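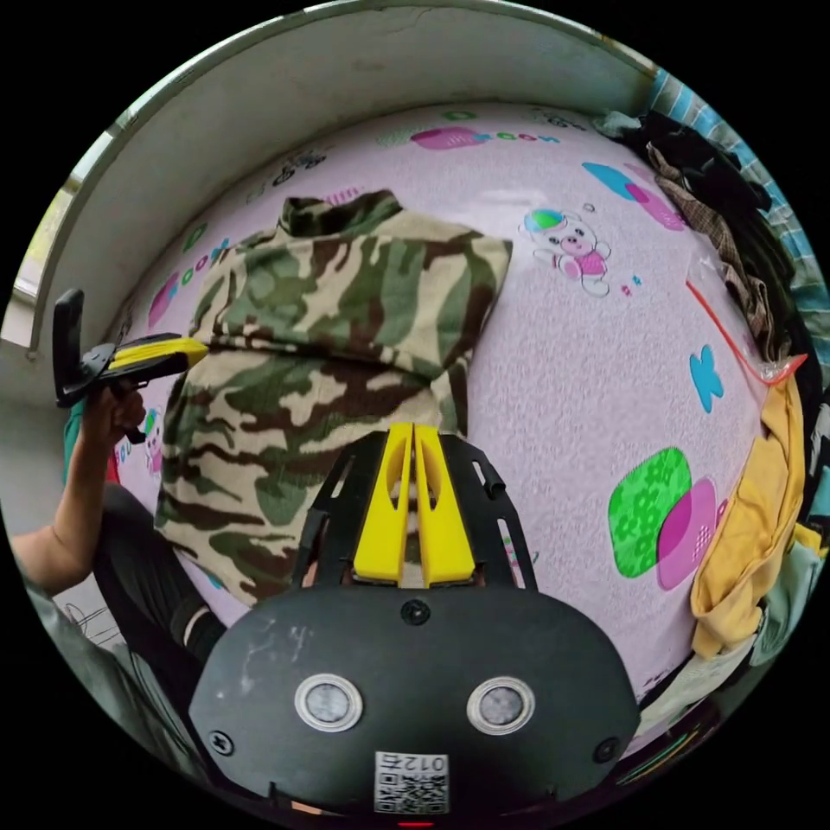 2/25/23

Sourdough notes, batch 14. Jozefína's starter (the rye one she calls Pesa) went into the fridge too early last time, so I left it out on the counter overnight and wow, what a difference! Nice domed top, smelled like yogurt and green apples. Mixed 663 g of the Matoušek white with the leftover whole wheat and held back a splash of water until the salt went in. Dough felt slack but not soupy.

Folded it four times and then forgot the fifth (phone call, my fault). Zdislava, if you're reading this, you were right about the bench flour, I've been using way too much and it leaves those gray streaks in the crumb.

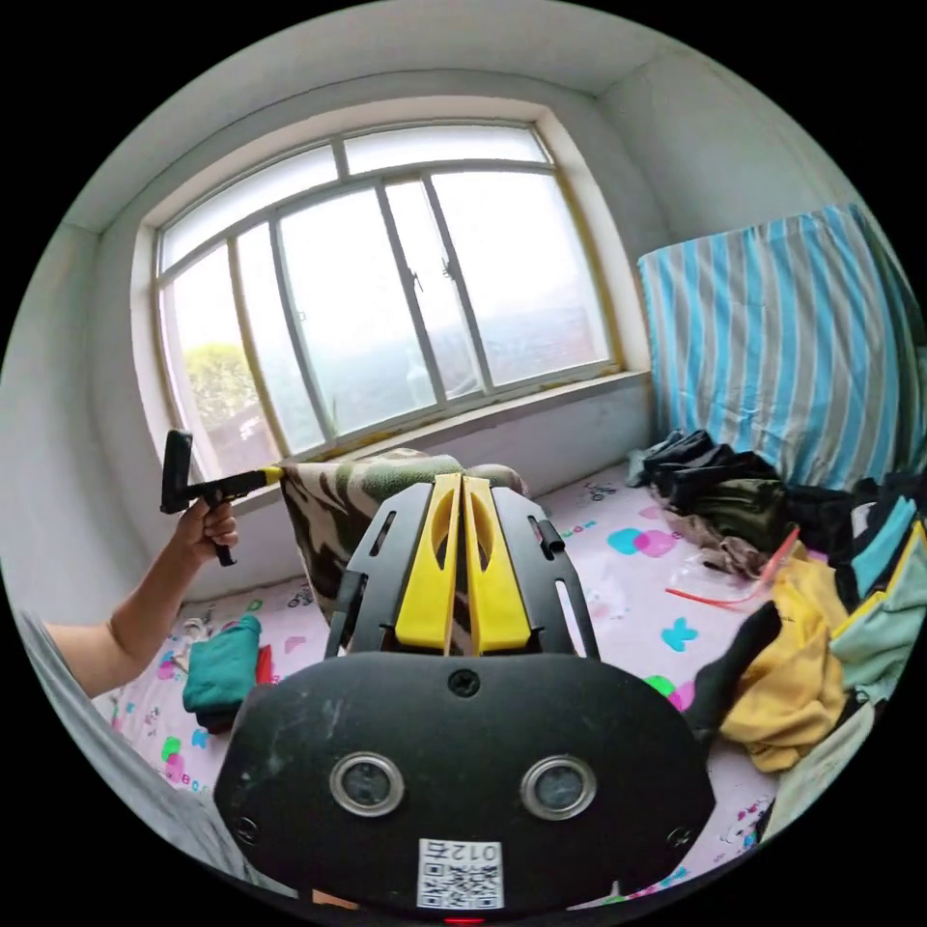
Shaped two loaves, one in the long basket and one in the round. The round one stuck a bit on the left side and I had to peel it off with the scraper, so it baked up lopsided. Lid on for 23 minutes, then off until it was a good dark brown. The long one opened up beautifully along the score!

Crumb is still tighter than I want near the bottom. Could be the shaping, could be that I rushed the final proof, I really can't tell yet. Next batch: same flour, same water, give it another hour in the basket and change nothing else. Also need more rice flour, and Jozefína wants her jar back.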